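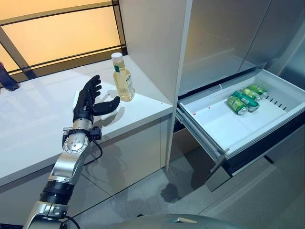
The oil bottle in its new place, at the back of the white counter.

1/ I promised some of you a thread on how I reorganised the worktop, so I take a cup of tea and I write it. It is a small subject, but I cook every day and a small subject becomes big when you meet it every day.

2/ We moved to Gradgate in October. The kitchen was already there, all white and very shiny. I come from a kitchen with dark tiles where you could spill half a bottle and see nothing. On this one I see every fingerprint, and in the morning also the window, upside down and a little blurred.

3/ My first idea was to leave everything out, as my mother did. Oil, vinegar, salt, the pepper mill, three spoons in a pot. After two weeks each bottle had its own yellow ring under it. I cleaned the rings, and the next day they were back.

4/ My neighbour Evie Parsons told me to put everything in the cupboard. I tried it. Then I was opening the cupboard with oily hands, and I had to clean the cupboard door as well. Thank you Evie, but no.

5/ So now I have a rule: only what I use at every meal may stay on the worktop. For me it is one bottle. All the rest goes in the drawer to the left of the cooker, lying on a folded tea towel so it does not roll.

6/ The place of the bottle took me more time than the rule. Near the cooker is too warm for oil. Near the sink it gets splashed. I chose the back edge, close to the tall white panel. I can reach it with my left hand while the right one is stirring.

7/ It is a clear plastic bottle with a white screw cap, nothing elegant. I know that dark glass is better for keeping oil. I buy small bottles and finish them quickly, and I like to see how much is left. Also when the light comes through, it makes a gold colour that I find very beautiful at breakfast.

8/ Somebody asked me about pouring spouts. I bought one from Vidal. It poured well, but a drop always stayed on the lip and walked down the side during the night. I went back to the screw cap. Wipe the neck, close the cap, finished.

9/ For cleaning the white surface: warm water, one drop of washing-up liquid, a soft cloth, then a second cloth which is dry. The second cloth is the important one. Without it you have clean stripes in place of dirty stripes.

10/ Please do not use the green side of the sponge on a shiny worktop. I did it one time, in a corner, for a coffee stain. The stain went away and a dull patch came, and the dull patch is still with me. It is now under the bread bin.

11/ The front of the cabinet below is off-white and it shines too, so it also shows marks. There is a seam that goes across the panel and crumbs love it. An old toothbrush, dry, before you use any water. If you use water first you make a paste.

12/ Timothée Jacquet wants to know if one bottle is not a bit sad. I understand the question! In the first days I found the kitchen cold. Then I noticed that I started to cook earlier, as I did not have to move 40 things to find a place for the chopping board.

13/ What I have not solved: the salt. It should be in the drawer according to my rule, and every evening I find it again on the worktop. My husband says it is not him. We are two persons in this flat.

14/ If you have a good idea for the salt, tell me in the replies. It must be something with a lid, and not too high, as the drawer is shallow. Next time I will write about the drawer itself, which is not ready to be shown.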